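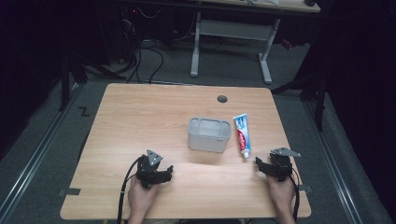
Lost frames and a trapped cable: fault report on the hand-held gripper rig

Group project, second semester
Tymofii Hladun, Elsa Berge, Cinzia Rinaldi
Supervisor: Kathleen Corrigan

1. Background

Our project was to record people doing simple table tasks with a pair of hand-held grippers, and to use the recordings to train a small arm called Greco to do the same tasks. The task we chose was putting a tube of toothpaste into a white plastic bin. It was meant to be the easy one. We planned to move on to folding and stacking after Easter.

We did not get that far. In April we found that a large part of our recordings could not be used, and a week later one of us had a minor accident with a gripper cable. Most of the second half of the project went on finding out why both things happened. This report covers that work. The training results are in Elsa's part of the submission and are only mentioned here where they matter.

2. The rig

The two grippers are the same design. Each is black, with a flat grey triangular plate on top, and each has a black cable that carries both power and the signal from the finger sensor. The cables run over the front of the table and down to the floor, then back to the recording computer. The table stands on carpet inside a metal rail. Positions on the carpet are marked with black tape.

The software that stores the recordings is called Ovum. It was written by a student in an earlier year and we took it over with very little documentation. Ovum writes one file per attempt, containing the head camera video, the opening of each gripper and a time stamp for every sample.

3. What went wrong

3.1 Missing samples

By the middle of April we had 2,090 attempts on disk. Elsa trained Greco on all of them and the arm behaved badly in a very particular way. It reached the toothpaste without trouble, closed its fingers, opened them again while lifting, and closed them a second time in the air. The tube fell nearly every time.

At first we blamed the training settings and lost four days changing them. Then Cinzia plotted the finger opening from single attempts, which we should have done in the first week. In many files the line for the right gripper dropped to zero for a short time and came back. When Ovum receives no value from a sensor it writes a zero, and in our set-up zero is also the value for fully open fingers. Greco had learned to let go because the files told it that people let go.

Tymofii wrote a script to look for drops too sudden to be a real hand movement. It marked 365 attempts. We watched a sample of these against the video and in every one the fingers stayed closed while the data said they were open.

3.2 The trapped cable

The second problem came on a Saturday session with Tymofii wearing the camera and using both grippers. He stepped back from the table at the end of an attempt. The right cable had worked its way under the foot of a stand, so it went tight and pulled the gripper out of his hand. It hit the edge of the table and then his shin. He had a bruise and a small cut. The gripper lost one screw and was otherwise undamaged.

We stopped for the day and told Kathleen Corrigan, who asked us to fill in the department's incident form and not to record again until we could show what we had changed.

4. Finding the cause

It was Amedeo Ruggiero, the lab technician, who suggested that the two problems might be one. He asked us to put a gripper on the bench, log the signal, and pull gently on the cable in different directions.

Pulling straight back along the gripper body did nothing. Pulling downwards, which is how the cable hangs when you stand at the table, made the signal drop out on the right gripper within a few pulls. The left gripper took much more force and dropped out only once. We opened both. The plug inside is a Zundau type with no latch, held only by friction, and on the right gripper the clamp that should take the strain had never been tightened. The whole weight of the cable was on the plug.

We then went back to the marked files and compared them with the video. The dropouts were mostly at the lift, when the hand goes up and the cable tightens. They were also more common late in a session. Our explanation is that the cable creeps forward and sideways over the carpet as the person moves, and the slack gets shorter with every attempt. On the Saturday it ran out of slack completely. We cannot prove this last part, as no camera was pointing at the floor.

5. What we changed

Both clamps were tightened, and Amedeo added a loop of cable inside each body so that a pull reaches the clamp before the plug.

Each cable is now fixed to the carpet behind the operator, with enough slack to raise the hands to shoulder height and take one step back. The slack is checked after every 10 attempts. The stand feet have been moved away from the cable path.

Ovum now writes an empty value when a sensor is silent, and beeps. The operator throws that attempt away and starts again. We considered filling the gaps from the samples on either side, but Kathleen thought it would hide the next fault, and we agreed.

There is also a breakaway connector between the gripper and the floor. We ordered these from Grullia and the first pair did not fit, so for two weeks we worked with a second person standing by the cables — slow, but there were no further incidents.

6. Results after the changes

We repeated the bench test on both grippers and could not produce a dropout with any pull we would expect in use. A harder pull now opens the breakaway connector.

Removing the bad attempts and a further group with broken video left 1,869 for training. The arm trained on these no longer opened its fingers during the lift. It still fails when the tube lies close to the bin, because the fingers touch the bin wall first. That is a separate problem and we have not solved it.

7. What we would do differently

We should have looked at the raw data from the first ten attempts before recording any more. A zero that can mean two things should have been noticed when we read the Ovum code, and Cinzia did in fact write a question mark next to that line in March.

We also had no written check for the start of a session. Ours is now one page, taped to the recording computer. The risk assessment we handed in at the start listed trip hazards but only for people walking past the rig. It did not consider the person holding the grippers. The corrected version is in Appendix B, with the incident form, and the script for finding dropouts is in Appendix C.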